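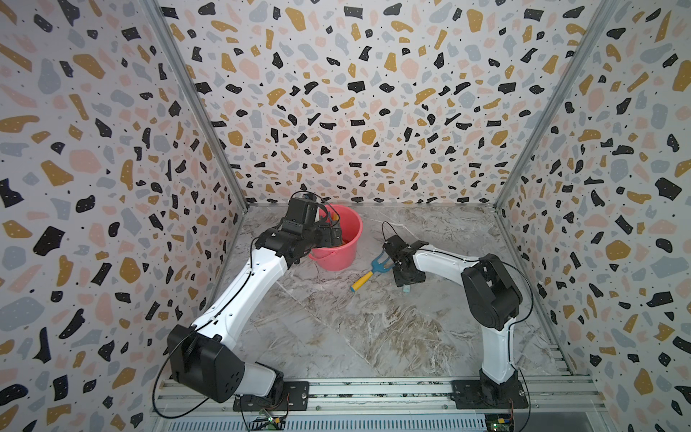 4.2 Containers and loose items

Notes for the unit on sorting and storage of small play equipment. Read with the Räsänen worksheet. Section 4.1 (labels and shelf heights) is assumed.

A container is open if an item can be put in from above without moving a lid. A bucket with a hinged handle is open, but the handle counts as an obstruction when it lies across the mouth. With the handle down against the side, as on the salmon-red bucket, the full opening is available.

Items are sorted into two classes for packing.

Class A – compact. The longest side is shorter than the inside width of the container. Order of packing is not important. Small colorful pieces of the kind already in the bucket are normally Class A.

Class B – long. The item has a handle or shaft and will stand above the rim or lean against it. Toy rakes, spades and long brushes belong here. The rake on the marble-patterned floor, light-blue head and yellow handle, is treated as Class B in the worked problem.

Packing order

1. Put the container down first and leave it in one place. Moving a part-filled bucket shifts the contents and the count has to be repeated.
2. Pack Class A items to no more than two thirds of the depth.
3. Add Class B items handle first, toothed or bladed end up. Teeth packed downward catch on whatever is below them.
4. Lean all long items toward the same side. Crossed handles are the usual cause of a bucket tipping when it is lifted.
5. Check the floor for small items near the long ones. Pale pieces are easily missed on a gray-and-white surface.

Worked problem

A Clemov play set has 64 items, of which 20 are Class B. Two buckets are supplied. Dividing evenly gives 10 long items per bucket and 22 compact items per bucket. If all long items go in one bucket, the other holds 44 compact items and the depth limit in step 2 must be checked again. Janjua prefers the even split for shared rooms. Ziółkowski prefers the single bucket – it is faster to unpack – and either answer is accepted if the depth check is shown.

Exercises

a) Repeat the even split with a third bucket. State where the remainders go.
b) Measure the inside width of one container at home and classify five items against it.
c) Rewrite step 3 for a container with a fixed upright handle.

Bring written answers to the March session. Section 4.3 deals with stacking bins and lids.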